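Household Materials and Handwork
Session 8: Thin Plastic Sheet, Scissors, and the Desk Cup
Notes prepared by Jurgita Ramanauskas, with additions from Nhung Lâm

Bring to class: one pair of scissors you use at home, two or three used plastic bags, a short sturdy cup or glass. The studio opens at 8 and the side door sticks, so push.

Why a whole session on this?

I love this session! Thin plastic film is the most handled material in most homes and the one people know least about. We pull it off vegetables, stuff it under the sink, and fight with it when we wrap leftovers. Last term's Session 2 was all paper, and paper is polite. It folds where you ask and it stays folded. Film has a memory of its own, and getting to know it is a real pleasure once your hands slow down a little.

1. How film behaves

Film comes off a roll, and the rolling leaves a direction in it. Pull along that direction and the sheet often feels stiff, then splits in a fairly straight line. Pull across it and you may get stretch, a cloudy patch, and finally a ragged tear that wanders off sideways. Try both with the same bag before you decide you know what it is made of (I-seul Yoon brought in a bread bag last year that fooled the entire room, me included).

Words we will use:
Neck: the narrow part that forms when film is pulled and begins to thin.
Rope: film gathered or twisted into a strip. Much stronger than the same film lying flat.
Drape: whatever hangs free below the hands.
Nick: a small cut made on purpose so a tear starts where you want it.

Look at the rope and the drape together whenever you hold a sheet between two hands. As soon as the hands gather the top edge, the load runs through the rope and the drape does almost nothing. This is why a carrier bag with bunched handles holds so much more than you expect!

2. Pinch or grip

A pinch is fingertips and thumb. A grip brings in the whole hand. Pinching gives you control over a corner, gripping gives you pull. Most people grip too early, bunch the sheet, and then can't find the edge again. Start with a pinch on each side, open the sheet out, and only then take more of it into your hands.

3. Scissors in the cup

My own desk habit, and I will defend it to anyone: one cup, one pair of scissors, always the same spot. A short cup is better than a tall one for small scissors, as the handles stay out where you can grab them. Put them in with the blades down and closed. Pick them up by the handles, and keep the cup heavy enough that it doesn't tip when the scissors lean. Colored handles are a joy on a dark table. You find them at a glance.

Inese Mägi keeps buttons in the bottom of her cup for weight, and I have since copied her shamelessly.

For cutting film, hold the sheet taut and let the blades glide partly open. Snipping in little bites makes a jagged edge, and every jag is a place for a tear to begin.

4. Exercise, in pairs

Take one used sheet. Crumple it, open it, and hold it between two hands. Note where it ropes. Then nick one edge and pull gently, first along the roll direction and then across. Write down what you felt before you write down what you saw. Swap partners and repeat with a different bag.

Scraps go in the Kestesura sack by the sink, please, and not in the paper bin. Gintarė Ots is making a woven mat from them and wants all she can get, crumpled or not.

5. Plates for this session
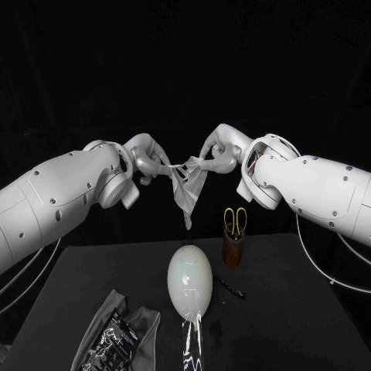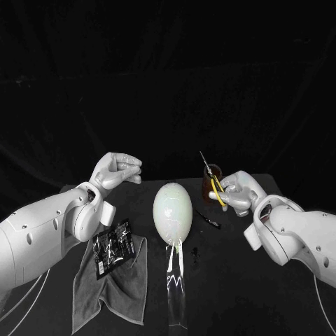
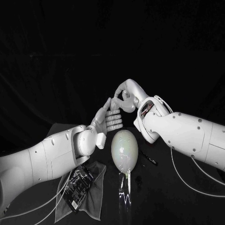
Session 8 plates. First: a translucent gray sheet held from both sides, with a twisted strip between the hands. Second: yellow-handled scissors and a short brown glass cup.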